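Sorting out the toy shelf this month, so a thread on shape sorters, mostly for my own notes. Posting as I go.

**1/** We run a small toy library out of the Prikbridge community hall. 86 families on the list as of July. Shape sorters go out more than anything else except the ride-on cars.

**2/** They also come back incomplete more than anything else. The box gets returned, the lid gets returned, and the green piece is under a couch on Lulleck Street.

**3/** Old system: a paper tag on each bag saying how many pieces. The tags fell off or got chewed. Touran Ranjbar spent one whole evening matching strays to boxes and got three sets back together.

**4/** New system: every set gets laid out on a board before it is bagged. Same board every time, on the long table by the window. Pieces out, look them over, wipe, bag.

**5/** Wiping is a damp cloth with a little dish soap, then a dry one. I used to soak them in the sink. Water got inside some of the hollow ones and I had to throw them out.

**6/** Check the edges with your thumb. If there's a split or a sharp seam, that piece is done. I keep spares in an old Dehghan cookie tin and swap one in if the shape fits the hole. Try it in the lid first. Two triangles from different makers are rarely the same triangle.

**7/** The board is plain pale maple. Colors show up well on it. We tried a patterned tablecloth before and kept missing the yellow ones.

**8/** One set, out on the board:

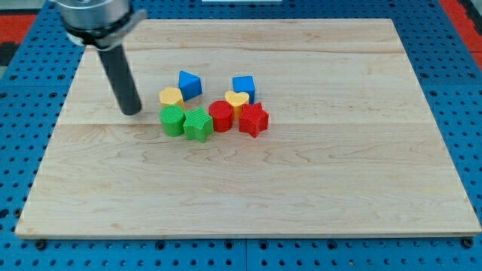

Eight blocks, two each of blue, yellow, green and red.

**9/** Eight is what goes on the new label for this one. I write the colors too, so a parent can check at home without knowing what the shapes are called.

**10/** Labels are the Traslow cloth kind, sewn to the bag. Homa Safavi did the first batch on her machine. A roll of 400 should last us a long time.

**11/** Next up are the stacking rings, then the wooden puzzles. If you live nearby and have a stray block at home, there's a drop box inside the hall door. No late fee on single pieces.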